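Projects > Desk and Cable > Millora > README
Tagged: cables, desk tidying, open data
14 comments · 2 shares

# Millora: a data card for messy desks

Millora is a collection of 1239 photos of desks and worktops in the state people really leave them in, with leads everywhere, screens left on, and odds and ends that never made it back to the drawer. I've been putting it together with Vernon Tremblay and we're both delighted with how it has grown!

## What's in it

Mostly cables. Cables in coils, cables in knots, cables wandering off across a table on their own. We love the last sort best, as a single lead on a plain surface shows its whole path and often a nice soft shadow too. Green surfaces have become a favourite of mine (black on green is so easy to follow by eye).

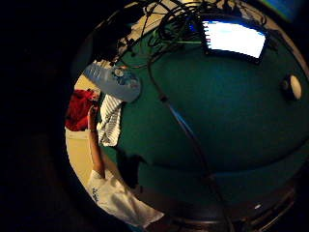 Photo: Millora collection, green surfaces set

Each photo has a short plain-text note beside it. For this one Vernon wrote "lit screen, black cable tangle, one long cable running down the green, small round thing with a white face". If we aren't sure what an object is, we say so in the note and leave it at that. "Light blue and white, controller or bottle" is a perfectly good entry.

## How it's split

- `tangles/` has 478 photos, all with at least one proper knot or heap
- `singles/` has 100 photos where one lead can be followed on its own
- `mixed/` has everything else

A photo only lives in one folder. When it could go in two, it goes in `tangles/`.

## Notes style

Use everyday words: lead, plug, screen, mug. Colours first, then the thing. Please don't guess at makes or models.

## Known gaps

Very few white cables, and hardly any kitchens. Garnet Melnyk has promised us a batch from the Diltach workshop in October, and I can't wait to see those benches.

## Adding your own

Send photos with a note for each, and please don't tidy up first! I go through new ones on Thursday evenings and reply to everybody.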